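Workshop notebook, Villanueva accompaniment project
Entry for July, continued

Work resumed Thursday at 8 in the Womley office. The purpose of the session was to finish coding the interview notes brought back from Villanueva and to agree on the form of the report to the partner congregations. The previous entry left open the question of whether statements on land title and statements on threats should be kept in one register or in two.

It was decided to keep two registers. Where a speaker deals with both matters in the same breath, the passage is entered twice and the second entry carries a cross-reference. This makes more work at the coding stage, and the total in either register should not be quoted as a count of testimonies. The opening page of the report must say so plainly.

At the close of the session 178 passages had been entered. Five remain unresolved. Two of these depend on a word that the first translator gave as "boundary" and the second as "ditch." The original recordings are to be heard again before either reading is adopted. The other three are awaiting consent from the speakers, and until it is received they stay out of both registers, including the draft copies held at Munudby.

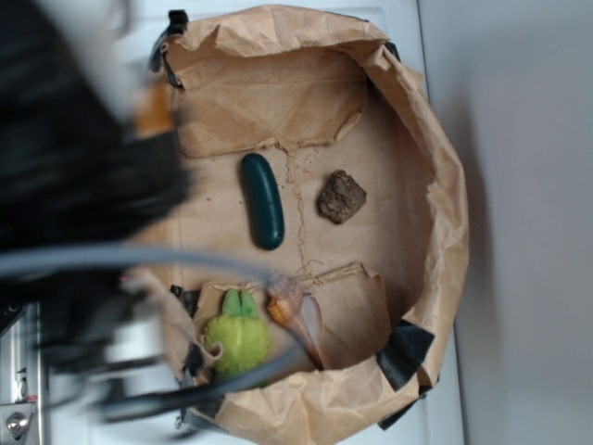
Page last changed: Thursday, 4:40 p.m.

The afternoon was given to the consent forms. The form now in use asks for permission to share a statement "with supporters." Several speakers understood this to mean the churches that had sent the delegation, and did not take it to include public officials. The wording is therefore too broad for what was agreed. A revised form names each group that may receive a statement, with a separate line for each. Speakers who signed the old form will be asked again — by visit where possible, by telephone otherwise. No statement is to go to any government office on the strength of the old form.

The shared folder on Briveo was also reviewed. Access had been left open to all members of the last two delegations. It is now limited to those who are coding or translating. Names of speakers have been moved to a separate file, and the registers carry a letter and a number only. Colleagues who hold older copies on their own machines are asked to delete them and to record in this notebook that they have done so.

Points carried forward: the report should explain how the delegation came to be invited, and by whom; the present draft begins with our arrival, and the families had been meeting long before it. The section on night visits needs a second reader who was present. The map is still the old one and shows the school on the wrong side of the river.

Next session to begin with the disputed recordings, then the map.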